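Zipper Bag Packing: Frequently Asked Questions

Search this site
Type a question or keyword
Go

These are the questions that come in most often about packing small things in clear zipper bags, whether for a kitchen drawer, a trip, or a box going up to the attic. Ombridge sells storage supplies by mail, and the answers reflect what we sell and what we use ourselves. Last revised 2024-06-14.

Why clear bags and not colored ones?

You can see what is inside without opening them. Colored bags look tidier on a shelf, but people end up opening four of them to find a roll of tape. If you want color for sorting, put a colored label on a clear bag.

What size should I buy?

Lay out what you want to pack and measure the longest piece. Add two inches for the seal end and one inch at each side. A bag that is slightly too large is easy to live with. A bag that is slightly too small will split at the corner or pop open at the zipper. Our Drundero line comes in small, medium, and large, and most households use mediums for nearly everything.

Does it matter if the two sides of the seal are a different color from the bag?

It helps. A tinted seal on a clear bag shows you where the opening is, and when the bag is open you can tell the two strips apart. With an all-clear bag it is easy to spend a minute rubbing the wrong end.

What is the easiest way to open one?

Pinch one side of the bag just above the seal, pinch the other side, and pull apart near a corner. Once the corner gives, slide a finger along to the other end. Don't pull from the middle, especially on thin bags, where the film can stretch and leave the seal wavy.

How do I keep the mouth open while I fill it?

For short items, fold the top edge outward like a cuff and stand the bag in a mug or a wide jar. For long items, leave the bag flat on the counter, hold one strip of the seal, and let the other curve away from it. The mouth makes a lens shape, and narrow things slide in end first.

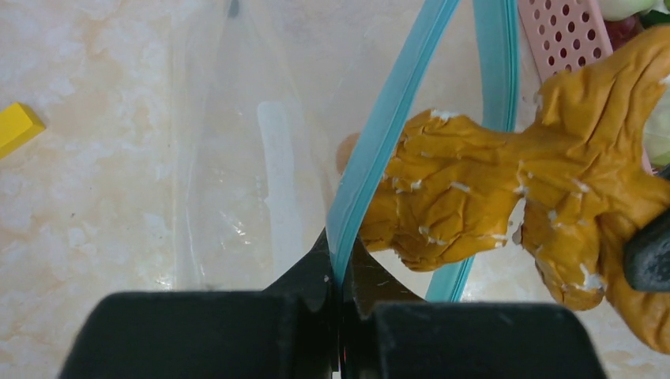 Corey Grimshaw wrote to say that he used to stand every bag in a mug and gave it up for anything longer than a spoon, as the bag kept tipping over once the first piece was in. He now fills them flat with the opening toward him and turns them upright only after they are closed. He also asked us to mention that a damp counter makes the plastic cling, so wipe it dry first. We agree on both points.

Can I pack long, thin items with other things?

Yes, if they aren't sharp. Put the long piece in first, lined up with the side of the bag, and then add the smaller pieces next to it. If you do it the other way around, the long piece usually ends up at an angle across the opening and the seal won't close. For anything with a point, cap it or wrap the tip in a paper towel.

How full is too full?

If you have to press down on the contents to bring the two strips together, take something out. The seal should meet with the bag lying relaxed. As a rule of thumb, stop at three quarters.

How do I get the air out?

Close the seal except for the last inch. Lay the bag flat, smooth it from the bottom toward the gap with the side of your hand, and close the last inch while you are still pressing. Some people use a straw in the gap. It works for clothes and cloth, but we don't suggest it for food.

My bag is full of creases. Is it ruined?

No. Creases in the film are normal, and a new bag often has some from the box. What matters is the seal. Run your thumb and finger along it and feel for a spot that doesn't click or grip. A crease that crosses the zipper can leave a gap there. Warm it between your fingers for a few seconds, flatten it, and try again.

The seal won't hold at one end. What can I do?

Look for crumbs or grit in the groove first. A dry toothbrush takes care of most of it. If the strip is clean and still won't hold, keep that bag for dry things such as buttons or spare screws and use another one for food or liquids.

Can I wash and reuse them?

Bags that held dry goods can be washed in warm water with a little dish soap. Turn them inside out, rinse well, and hang them with the mouth open until they are completely dry. Don't reuse a bag that held raw meat, fish, or eggs. Do not put Drundero bags in the dishwasher.

Are they all right for the freezer?

The heavy version is. The everyday version is fine for a week or so, but it gets stiff and can crack if you drop it. Let cooked food cool before you bag it, and freeze it lying flat so the bags stack.

Should I label the bag or the contents?

The bag. Write on a strip of masking tape near the bottom edge, away from the seal, where it won't be rubbed off by opening and closing. Marker straight on the plastic smears for the first minute and then is hard to remove.

How many come in a box?

Mediums come 19 to a sleeve. If you run a shop or a school kitchen, the bulk carton holds 1,008 mediums or 519 larges. Smalls are sold in cartons of 3,000 only, apart from the mixed sampler.

Do you sell the Mamo drawer tray separately?

Yes. It holds medium bags standing on edge, like file folders. It fits most kitchen drawers, but check that yours is at least four inches deep inside.

Will Zevton clips fit over the seal?

They fit, though a bag with a good seal doesn't need one. They are more use on bags with a worn end, or on the original bag when you would sooner keep the cooking directions.

Can I return an open sleeve?

If a seal is faulty, yes. Send us the sleeve with the remaining bags and a note saying which end fails. We can't take back sleeves that were opened and found to be the wrong size, so order the sampler if you are unsure.

Contact Ombridge | Copyright Ombridge 2024 | Back to top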